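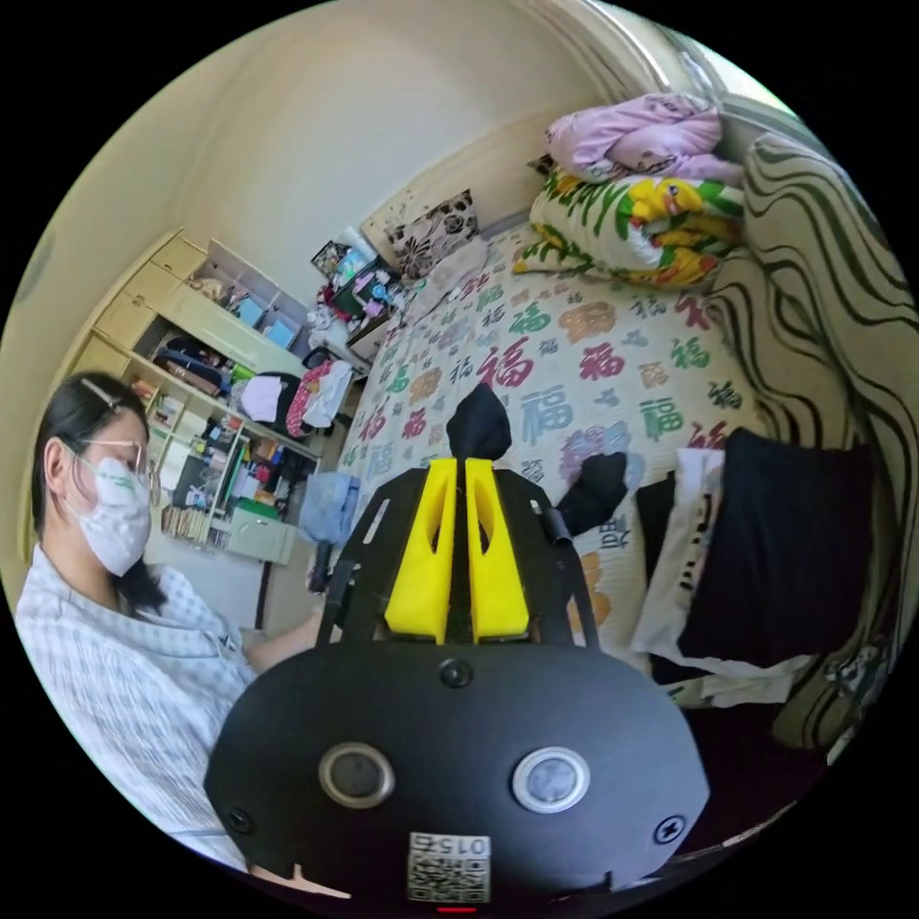
Issahaku

Support > Studio floors > Cleklow roll-out surface > Laying the floor

3.2 Laying and taping the surface

Read section 3.1 before opening the rolls. The subfloor must be flat, swept and free of wax. Do not lay the surface over carpet.

1. Bring the rolls into the studio the evening before the first class and leave them lying flat. Vinyl that is colder than the room will grow after taping and form ridges.

2. Mark a center line from the mirror wall to the back wall with chalk.

3. Unroll the first strip along the line, matte side up. Leave a gap of two inches at each wall.

4. Unroll the remaining strips outward from the center. Butt the edges together. Do not overlap them.

5. Let the strips relax for three hours. Walk each one in socks, from the middle toward the ends, to push out trapped air.

6. Tape the seams with Zultis 495 floor tape. Start at the middle of each seam and work toward the walls. Press down with a dry cloth – do not stretch the tape.

CAUTION: Tap shoes and street shoes will mark the matte side. For tap classes, remove the surface or turn it over.

NOTE: Rosin leaves a film that ordinary floor cleaner will not lift. See section 5, Cleaning.
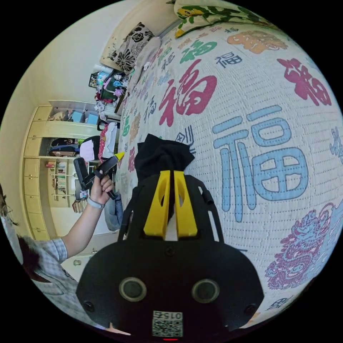

Hetitz: Our seams started lifting in November, once the heating came on. Is it enough to retape the ends, or does the whole strip have to come up?

If the strip still lies flat, replace the tape on the full length of the seam. If it has ridges, lift it, repeat step 5 and then tape again.

7. Tape the outer edges last. Keep the tape clear of barre feet and door thresholds.

Filed under: Dance floors, Installation, Seams and tape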